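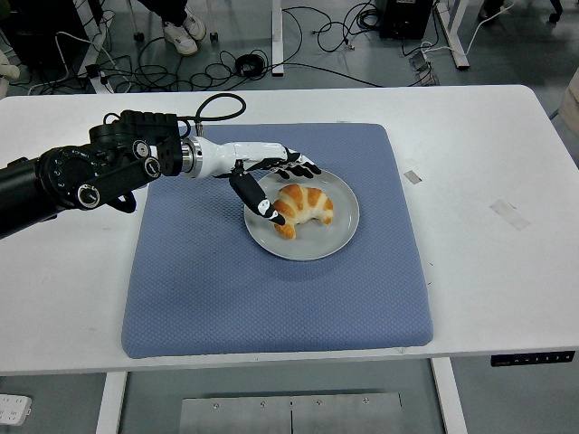
Robot hand with its thumb at the end of the croissant. Plate on quilted mat, mat on table.

Workshop tips: setting up a table for small, fragile items

Notes from the open day at Allham, 11 June 2023. The demonstration was a robot hand and a croissant on a plate. Most of what follows applies equally to a kitchen worktop or a repair bench. Page kept by Nima Pakzad; corrections from Yeshi Wubshet are included.

Mat under the plate

Use a quilted mat larger than the plate on all sides. A plate set directly on a smooth top slides when pushed from one side, and a hand that arrives slightly low will push it. The mat also takes up a few millimetres of error in height. Wash it flat. Folded mats keep the crease and the plate then rocks.

Choose a mat in a strong plain colour and a plate in a pale one. The edge of each is then easy to find, for a camera or for a person working without their glasses. Matt glaze is better than gloss under ceiling lights.

Holding pastry

Flaky pastry breaks at the ridges if squeezed across the middle. Crescencio Quintana, who ran the Drerkiris table, advised bringing the fingers over the top and the thumb in at one end, and closing slowly. The same grip works for a person with cold butter pastry that has to go from tray to plate. Tongs should be the flat sort, without teeth.

A croissant one day old holds its shape better than a fresh one. For practice, buy the day before and leave it in the paper bag. Do not use plastic, as the crust goes soft.
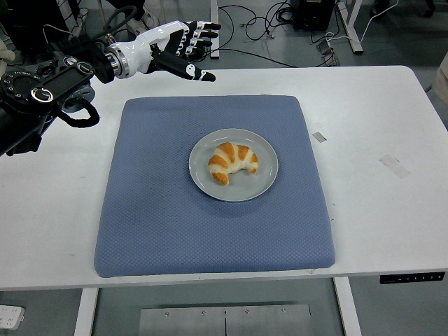
Hand clear of the plate, over the back of the table. Height controls at front right.

Start position

Keep a fixed start position away from the work and return to it between attempts. On a bench this means tools go back to the same side every time. Tekle Fikre repeated each movement 7 times before changing any setting, and changed one setting at a time.

Table height

A height-adjustable table is worth the extra cost if more than one person uses it. Set the height first and lay out the mat second. Write the height on a label under the top. If the table is moved by accident, everything measured from it is wrong and must be done again.

Tape marks

Tape is good for marking where a plate or jig goes. Take it up the same week. Old tape leaves a patch that holds dirt, and warm water with a little washing-up liquid will shift most of it in 2 applications. Rub along the patch with a cloth. Do not use a blade on a white top.

Cables

Coiled cable is preferable on anything that moves, as it takes up its own slack. Floor cables should be run behind the table, on the side away from where people stand. Label both ends. Wubit Chala uses numbered sleeves from Walley, part 1394, in the 164 mm length, which can be written on with ordinary pencil.

Crumbs

Brush the mat after each item. Crumbs under the plate tilt it. A dry pastry brush is sufficient.

Notes from the May session at Alemayehu, on jar lids and drawer handles, are on the previous page.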